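Stellitz Red Play Knife, Wide Blade

Item 1291
Sold by Chong Play Supply
In stock, ships in 3 business days

Overview

The Stellitz Red Play Knife is a toy kitchen knife for pretend cooking. It is plastic all the way through, with no metal in it and no sharp edge. The blade is broad and rectangular like a cleaver, the handle is narrow with ridges, and there is a round hole at the end for hanging.

It is made for play kitchens, preschool classrooms, waiting room toy shelves and table games. Children three and up can use it to "chop" play food, serve pretend slices or spread pretend frosting. It will not cut real food and is not meant to. If you want a knife that children can use on bananas or soft cheese, look at the Zurach Starter Kitchen Set instead.

What it's like to use

Most toy knives that come packed in a food set are thin and small. This one has enough blade that a child can see which end is which, and enough handle to hold in a fist. The ridges keep it from slipping when hands are sticky. The wide blade also works as a scoop. Push it under a few pieces of play food and you can move them from a board to a bowl in one go, and that is how most kids end up using it.

The knife is one color from end to end. There is no paint, no sticker and no printed logo on the blade, so there is nothing to peel or rub off. The color goes through the plastic and scratches don't show much.

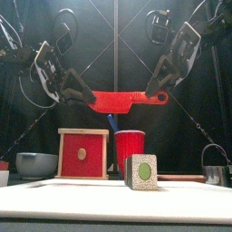
Details

Item number: 1291
Color: bright red
Material: plastic, molded in one piece
Blade: wide, rectangular, blunt on all sides
Handle: narrow, ridged, with round hanging hole
Age: 3 years and up
Batteries: none
Assembly: none
Sold as: single knife, or pack of 4
Case pack for schools and resellers: 1000

Cleaning

Wash by hand in warm water with dish soap, or put it on the top rack of the dishwasher. Food and clay can get into the ridges on the handle. An old toothbrush takes it out. For classroom use, the knife can be wiped with the same disinfecting wipes you use on tabletops. Rinse afterward and let it air dry.

Do not boil it and do not leave it on a stove, radiator or car dashboard. Heat will bend the blade. A bent blade can't be straightened and is not covered by the return policy.

Storage

The hole in the handle fits a standard pegboard hook or a cup hook. If you have a play kitchen with a rail, a small S hook works well. In a bin, the knife lies flat and doesn't take up much room. It is too wide to stand in most play cups along with markers and spoons, so plan on hanging it or laying it down.

Goes well with

Sternunex Play Bowls, gray. Set of three, wide and shallow. They stack.
Sternunex Stacking Cups. Red only at the moment. Other colors are expected in March.
Zurach Cutting Board for Play Food. A small board with rounded corners. The knife and the board are sold separately.
Zurach Starter Kitchen Set. Includes a nylon knife for soft foods, a peeler and a small board.

Customer comments

"Bought the pack of 4 for our pretend kitchen corner. We lost one in the sandbox and got it back after the winter, still red, no cracks. The hole is handy. I wish it came in a second color so we could tell the two rooms' knives apart." Wahyudi Saragih, 2018-08-06

"Bigger than I expected. My daughter likes it, but it does not fit the knife slot in her toy stove drawer. Measure first if that matters to you."

"Good for play dough. Leaves a straight line."

Questions we get

Can it be used with modeling dough or clay?
Yes. The blade will press through soft dough. Firm clay is harder work for a child, but it won't hurt the knife. Clean the handle before the clay dries.

Is it safe for children under three?
We don't recommend it. The knife is a single piece with nothing to come off, but the handle is narrow and a small child can put it in the mouth and fall on it.

Does it come with play food?
No. Only the knife is included.

Can I get a different color?
Stellitz makes this knife in red only.

Do you sell to schools on a purchase order?
Yes. Send the order with item number 1291 and the quantity you need. Orders for full case packs ship directly from the warehouse and take longer than single items.

Returns

Unused knives can be sent back within 30 days for a refund or exchange. Please keep the cardboard sleeve. If your knife arrives cracked or with a rough seam along the blade, send us a photo and we will mail a replacement. You don't need to return the damaged one.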